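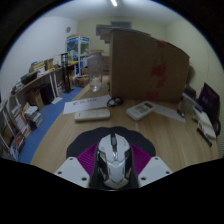
How do I reset the schedule on my Wendar air conditioner?
Hold the Timer button on the remote until the clock on the indoor unit blinks, then press Cancel. All saved on and off times are cleared. The temperature setting stays as it was.

What size unit do I need for one room?
The Wendar 10 covers up to 300 square feet with a standard ceiling. If the room has a big west window or opens into a kitchen, go one size larger. Our installer will measure before you order anything.

How often should the filter be cleaned?
Once a month in cooling season. Slide it out, rinse it under the tap, and let it dry fully before putting it back. Homes with pets may need it every two weeks.

Why does water drip from the outdoor pipe?
That is the drain line, and dripping is normal in humid weather. Water coming from the indoor unit is a different matter. Turn the unit off and call us.

Can I install the unit myself?
We don't recommend it. The refrigerant lines have to be connected by a licensed technician, and the warranty covers only units we or another licensed shop put in. Keep the invoice.

What does a standard installation cost?
A single indoor unit on an outside wall is $1,748, including the bracket, the pad, and the first 10 feet of line. Longer runs and new electrical circuits are quoted separately.

Do you service other brands?
We service Stivberg units, but parts for the older ones can take a while to arrive. For anything else, send a photo of the label to the Turcotte office and Wayne Petrenko will tell you if we can help.

When should I book a tune-up?
May fills up first. Book in early spring if you want a choice of times. The visit takes an hour or so and someone over 18 has to be home.

Is it cheaper to leave it running all day?
Usually not. Set it a few degrees higher when you go out and let it cool the room when you get back. The timer can start it before you come home.

The remote has stopped responding. What should I try first?
Change both batteries at the same time. If the display comes on but the unit ignores it, switch the breaker off for five minutes and try again.

Filed under: Cooling, Customer Help
4 comments | 10 shares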